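3.2 Packing task

The packing task was set up by the student team at Istthorpe as the second part of the Temura course project. Each group had 80 minutes at the table and recorded up to 45 attempts with both arms under manual control. 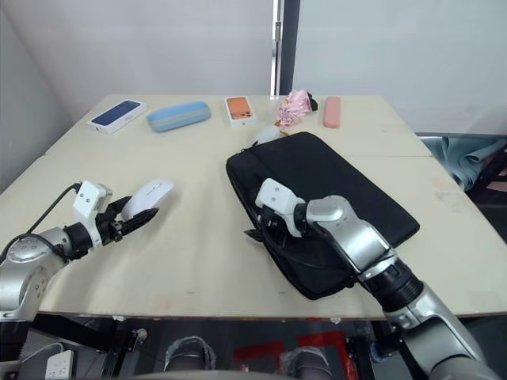

Figure 4. Two-arm setup for the packing task, with the mouse and laptop sleeve in the working area.

Grasp order was left to the operator. Quartey's group chose to work the two arms on separate items, and most other groups later did the same. With the right gripper resting on the sleeve and the left one open at the mouse, as in Figure 4, the items along the rear edge stay clear of both arms – a layout we kept for all later sessions. Attempts longer than 100 seconds were left out of the training set.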